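¿Cómo empadronarse si el casero se niega y el contrato está a nombre de otra persona?

Foro de ayuda vecinal Ciltis – Recién llegados – Papeles y trámites
Última actualización: marzo
Tiempo de lectura: 5 minutos

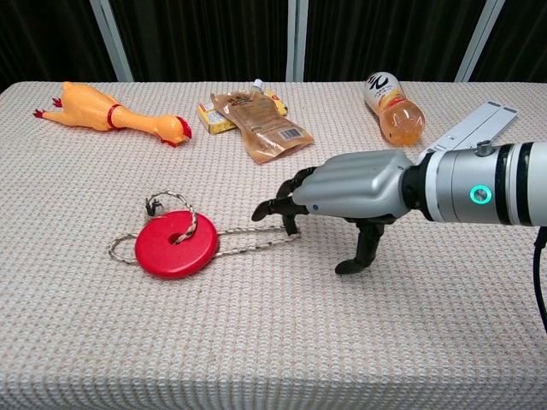

Mesa con mantel blanco ante una cortina oscura.

Mavis Ferreira

Buenas a todos. Llevo 11 semanas en la ciudad, las tres últimas en una habitación del barrio de Prakia, y necesito el padrón para casi todo lo que quiero hacer en la vida: la tarjeta sanitaria, el colegio de mi hija, el curso de idioma y, en algún momento, el permiso de residencia. El problema es que el contrato del piso lo firmó un compañero, Wendell, que a su vez me alquila la habitación con un papel escrito a mano. El papel dice mi nombre, lo que pago y «incluye agua». No dice mucho más. Tiene una mancha de café que le da cierta solemnidad.

Wendell está dispuesto a firmar lo que haga falta. El casero, en cambio, nos ha dicho por teléfono que en su piso «no se empadrona nadie más», porque un cuñado le contó que si lo permite pierde la casa. He ido a la oficina municipal con mi pasaporte y el papel de la mancha, y la persona de la ventanilla me dijo que volviera con la autorización del propietario. En la ventanilla de al lado, una señora con un papel bastante parecido al mío salió empadronada en diez minutos. No quise preguntar por no estropearle la mañana.

Mis dudas son estas. ¿Puede el casero impedirlo? ¿Sirve la firma de Wendell? ¿Y qué pasa con mi hija, que tiene siete años y viaja con mi apellido, pero cuyo padre sigue en el país de origen? Un gestor que se anuncia en una farola me pide 70 euros por la cita, que según tengo entendido es gratis. Me dijo que los 70 eran «por la rapidez». La cita que me ofrecía era para dentro de un mes.

Gracias por adelantado. No tengo prisa, pero el colegio sí.

Hollis Iwasaki

Yo lo hice el año pasado y me lo dieron sin problema. Llevé el pasaporte y ya. Bueno, y el contrato. El contrato estaba a mi nombre, ahora que lo pienso, así que igual tu caso es distinto. Lo que sí te digo es que vayas temprano, a las ocho y media, porque a partir de las diez el sistema se cae y la impresora también. No le pagues nada al de la farola. A un primo mío le cobró y luego la cita era en otro municipio.

Ah, y lleva fotocopias. De todo. Me pidieron una fotocopia de la fotocopia.

Alaric Kapoor

Voy por partes, que el tema tiene más capas de las que parece. Acompaño a gente a estos trámites desde hace unos años con la asociación Delacroix, así que hablo de lo que veo en ventanilla. No soy abogado, y si la cosa se tuerce conviene que veas a uno.

Primero, el casero. El padrón recoge dónde vive la gente. No reparte derechos sobre el piso, diga lo que diga el cuñado, figura jurídica muy consultada en este país y todavía sin regular. Inscribirse donde uno reside es una obligación además de un derecho, y que el dueño esté de mal humor no cambia que tú duermas allí. Otra cosa es cómo lo demuestras.

Segundo, la firma de Wendell. Lo habitual es que quien tiene el contrato en vigor y ya está empadronado en la vivienda pueda autorizar a otra persona a inscribirse con él. Muchos ayuntamientos tienen un impreso propio para eso, normalmente en la propia hoja de inscripción. Tendría que ir acompañado de una copia de su documento de identidad y de su contrato, y mejor si va también el último recibo del alquiler. Si puede ir contigo en persona, que vaya. Una firma con su dueño detrás discute mucho mejor que una firma sola. Comprobad antes que Wendell está empadronado ahí, que he visto a más de uno descubrir en la ventanilla que seguía viviendo oficialmente en casa de una ex.

El papel de la mancha guárdalo, pero no lo pongas encima del montón. Mira también qué dice el contrato principal sobre subarrendar. Si lo prohíbe, Wendell puede tener un lío con el casero, y es justo que lo sepa antes de firmar nada. Es un asunto entre ellos dos, aparte del padrón, pero la cena en la cocina la vais a compartir igual.

Tercero, si aun así te lo rechazan. Pide que te recojan la solicitud por registro y que te sellen la copia. Insiste con educación, sin levantar la voz y sin moverte mucho de la silla. Un «no» dicho de palabra no se puede recurrir; uno por escrito, sí. En la solicitud puedes pedir que comprueben la residencia por otros medios. Algunos ayuntamientos mandan a la policía local o a alguien de servicios sociales a verificar que vives allí. Suena peor de lo que es: llaman, preguntan tu nombre, miran un poco y se van. Conviene poner tu nombre en el buzón desde hoy mismo, con cinta adhesiva si hace falta.

Cuarto, tu hija. Para inscribir a una menor suelen pedir su pasaporte y el certificado de nacimiento o el libro de familia, que según de dónde venga puede necesitar traducción y legalización. Cuando solo está aquí uno de los progenitores, lo normal es que pidan el consentimiento del otro o una declaración responsable en la que expliques la situación. Pregunta por ese modelo al pedir la cita, que casi nunca está en el mostrador. Y esto es importante: la escolarización de una niña de siete años no debería quedarse parada por esto. Ve a la oficina de escolarización ya, con lo que tengas, y explica que el padrón está en trámite. Lo mismo con la sanidad para ella: pregunta en el centro de salud sin esperar a tener todo lo demás.

Quinto, el dinero. La cita es gratis. Se pide por teléfono o en la web municipal, que suele soltar las anuladas a primera hora. Al de la farola, ni los buenos días.

En Delacroix atendimos el año pasado a unas 1.000 personas y buena parte venía por lo mismo que tú. Por las tardes, de cinco a siete, hay alguien que revisa las carpetas antes de la cita. Se pide turno en la puerta y te dan un número; si te toca el 77, tráete un libro.

Mavis Ferreira

Gracias a los dos. Wendell ha mirado y sí, está empadronado en el piso, aunque en la puerta de enfrente. Un error de letra, parece. Mañana vamos juntos a corregir lo suyo y de paso preguntamos por lo mío. He puesto el nombre en el buzón.

Jalen Thibodeaux

¿Alguien sabe si esto vale también para una autocaravana? Pregunto por mí.

Contacto – © Ciltis, foro de ayuda vecinal – Volver arriba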